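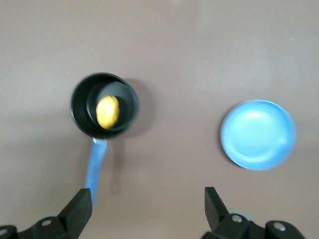

Druvon releases hand-guided teaching kit for two-finger grippers

Drurkley, June — Druvon has released Grolley, a kit for recording robot tasks by hand guiding or remote control. An operator moves the arm through a job, such as taking an item from a saucepan to a plate, while a wrist camera and the joint sensors log each pass.

The kit stores up to 500 passes per task and replays any of them at reduced speed for checking. Faulty passes can be trimmed or deleted before training — no code is required.

Grolley ships with 2 hand controllers. Orders are handled by Boateng, the sole distributor.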